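Cotton, Coils and a Very Patient Cousin

I have been meaning to write about my rebuildable for weeks now, and every time I sit down to do it I end up fiddling with the thing instead, which probably tells you how it is going. So tonight I have put it on the shelf across the room, made a pot of tea, and promised myself I won't get up until this post is done.

Some background for anyone new. I smoked for a long time, longer than I like to admit to my doctor, and moved over to vaping with one of those little sealed pens from the gas station. Then I had a couple of pod kits, and then a bigger kit with a proper tank and coils you buy in a packet and screw in. I was happy enough with that one. It was made by Jusar, and it never leaked on me except for the time I left it on its side in the car in July, and I can't blame the tank for that. What did bother me was buying the coils. The shop near me stopped carrying them, then started again, then only had the wrong kind, and I got tired of driving over there to be told maybe next week.

My cousin's friend Benvinda Teixeira had been building her own coils for ages. She is one of those people who makes everything look easy, and when I complained to her over dinner she went out to her bag and came back with a little tin. Inside were some wire, a tiny screwdriver, a pair of ceramic tweezers and a strip of cotton folded up like a letter. She took her tank apart right there next to the bread basket, pulled out the old cotton, put in the new and had it back together before the coffee was ready. I thought, well, I can do that.

I could not do that! Not the first time, anyway.

I bought a tank called the Gudach, mostly on the strength of the color, and it came with two posts, some spare O-rings and a folded sheet of instructions in very small print. The first coil I wrapped looked like something you would find at the bottom of a junk drawer. The second was neater but I had trimmed one of the legs too short, so it wouldn't reach under the screw. The third one went in. I was so pleased with it that I forgot to check the resistance before I put the cotton through, and my mod just gave me an error and refused to fire. A loose screw was the whole problem, but finding that out took me most of an evening. 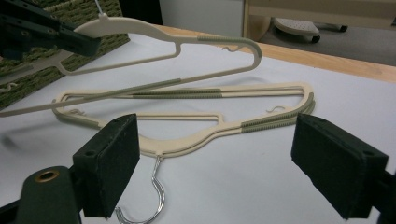

Wicking was the part that really gave me trouble, and I want to spend some time on it because I see so many beginners asking the same thing. When your vape tastes burnt you assume you don't have enough cotton in there, so you add more. I did this over and over. I packed it in until the juice could barely get through, and then I wondered why I was getting a dry throat and a taste like scorched toast. What helped me was something Benvinda said on the phone while I was putting laundry away. She told me to think about how the cotton sits as it comes out of the coil, and to let the tails drop at an easy slope on each side, like the shoulders on one of those flat beige plastic hangers, with no hard bend anywhere. If the tails go straight out and then fold down sharply, the cotton pinches at the fold and the juice slows right down. Give it a gentle slope and it flows.

After that I started combing out the tails too. I use a clean sewing needle and drag it through the ends a few times until they look soft and a bit feathery. You lose some cotton doing it, and that is fine, you want to lose some. Then I trim the ends so they just touch the bottom of the juice well and tuck them in lightly. I used to push them down hard with the screwdriver. Don't do that – let them rest there.

The cotton should slide through the coil with a little bit of drag. If the coil bends or shifts when you pull, there is too much in there. If the cotton slips through with no resistance at all, there is too little, and you'll get hot spots. I still get this wrong now and then, especially when I'm in a hurry before work. When it happens I pull it out and start over, and I have stopped feeling bad about the waste. A bag of cotton goes a very long way.

Now, juice. I am a creature of habit and I have been on the same vanilla custard from Dmytriv for as long as I've had this tank. It's a thick one, and it's dark, so it does gunk up the coil faster than a fruit flavor would. My cousin Yevdokiia (Yevdokiia Horobets, for those of you who remember her carrot cake post) only vapes a thin watermelon thing and her cotton looks nearly new when she changes it. Mine looks like a tea bag. I change my cotton a lot more often than she does, and when I do I rinse the coil, dry it, and give it a few short pulses at low power to clean off whatever is left. Short ones. I take the tank section and all the juice well away first, and I let the coil cool before I go anywhere near it with cotton. I learned that the silly way.

Yevdokiia deserves a medal, by the way. She lets me practice on her spare tank, she listens to me go on about wire, and she has never once told me to be quiet, although she did fall asleep during one of my longer explanations. She was also the one who got me to be more sensible about batteries. I was carrying a spare loose in my coat pocket with my keys – please don't ever do this, keys and a bare battery can short and you do not want that next to your leg. She handed me a plastic battery case and told me she didn't want to hear any more about it. I also check the wraps every time I take the batteries out to charge. If there is a nick in the wrap, I get it re-wrapped or I stop using it. And if you are using a mechanical mod, which I am not and don't plan to, then please learn about your batteries and your resistance properly before you fire anything. A regulated mod will catch a lot of your mistakes for you. I know it has caught plenty of mine.

A few of you asked what mod I'm using. It's a Farkex, the squarish one that goes up to 200 watts. I have never been anywhere near that number and can't imagine wanting to. I keep it low and it suits me. What I like best is that the fire button is big enough for my thumb and the screen is bright enough to read without my glasses. It also counts puffs, which I had no use for until I noticed it said 2,247, and now I check it every night like the weather. The paint has started to come off along one edge from rubbing against things in my purse, and the door over the batteries rattles a little, so I have a folded bit of paper in there to keep it snug.

Would I tell everybody to go rebuildable? No, I don't think so. My neighbor asked me the other day and I told her to stay with her pods, because she gets annoyed if a jar lid is tight. If you like small fiddly jobs, though, and you don't mind a few bad evenings at the start, I think you might enjoy it as much as I do. And if you don't vape or smoke at all, then goodness, don't start on my account.

Next I want to try a different wire. Benvinda swears by a twisted one she makes with a hand drill and a hook, and she has offered to show me when she is back from her sister's. I'll write down what she does as we go, provided she slows down enough for me to see it. In the meantime, if anybody has a good way of keeping those tiny post screws from rolling off the table, please leave it in the comments. I am down to my last two spares.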